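Group Asks for Proof Before More "Butterfly Garden" Kits Go in the Ground

For release September 1, 2022

PRULLMONT – The Ojala Butterfly Survey said today that it will not endorse the seed mixes and ready-made garden kits sold under the name Dokelon, and it is asking towns and school districts to hold off on buying more of them until someone can show that butterflies breed in the plots as well as visit them.

The survey, which has kept records of butterflies in the hills and washes near Prullmont, looked over its notes on 30 kit gardens planted in May of last year. Observers wrote down 782 adult butterflies in those gardens over two seasons. That figure has been repeated in sales material as a sign that the kits "bring butterflies back." The survey does not think it shows any such thing.

Most of the adults were painted ladies, checkered whites and sulphurs, which are strong fliers that turn up at a gas station planter as readily as at a meadow. A butterfly drinking from a zinnia has found lunch. Whether it has found a place to lay eggs is a separate question, and on that one the notes are thin. Caterpillars were written down in four of the 30 gardens. In two of the four they were on fennel that had been growing by the fence before the kit was planted.

"People are being sold a flower bed and told it is a habitat," said Adoración Ibarra, who coordinates the survey. "It may be a very nice flower bed. I would like to see the eggs."

The kits contain seed for 11 kinds of flowers, nearly all of them chosen for bloom. One is a milkweed, and it is a tropical kind that many growers in mild-winter areas now cut back hard in the fall out of concern over a parasite that builds up on the leaves. The planting card says nothing on the subject. There are no grasses in the mix, though a good share of local skippers lay their eggs on grasses, and there is nothing for the duskywings that use oak. The card also advises clearing out dead stems and fallen leaves every fall, which is when many species are sitting in them as caterpillars or pupae.
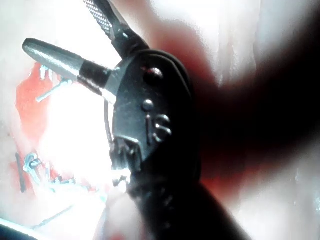 Brian Nyanda took a different view when the survey sent its notes around for comment. He wrote that a yard with zinnias in it is still better than a yard with gravel in it, that his neighbors would never have planted anything at all without a box to buy, and that holding out for proof of breeding in every small plot could scare off the very people the survey hopes to reach. He added that two seasons is a short time and that some host plants take longer than that to be of any use.

The survey grants him the part about gravel. It is less sure about the rest. Two seasons is short, but it was long enough for the sales claims to be written, and the same caution should apply in both directions. As for the neighbors, they might well buy a box with the right plants in it if one were on the shelf at the same price.

The survey has similar doubts about its own numbers. The gardens were not picked at random. They belonged to people who offered to take part, and those people tended to go outside and look on warm, still mornings when they expected to see something. No matching set of ordinary yards was watched over the same months, so there is no telling whether 782 is high, low or what anyone would get from a patch of weeds. A repeat using plain yards for comparison is planned.

A second product, the Silesus feeding dish, gets a shorter answer. Observers left the dishes out in nine gardens with the sugar solution supplied. Ants and wasps came. One red admiral was recorded, on a nearby wall. Overripe fruit on a plate costs less, and a muddy edge on a pond or a leaky hose will draw in blues and skippers for nothing.

For residents who want to plant this fall, the survey suggests asking the nursery which local caterpillars will eat a given plant, and being wary of any answer that only mentions nectar. Plants treated with systemic insecticides should be left at the store. Leaf litter can stay where it falls, at least along a back fence where it bothers no one.

A printed list of 130 local host plants, with the butterflies recorded on each, is free on request. The survey printed 550 copies. Corrections are welcome, particularly for the hairstreaks, where several of the older records rest on a single sighting.

Contact: Adoración Ibarra, Ojala Butterfly Survey, Prullmont

###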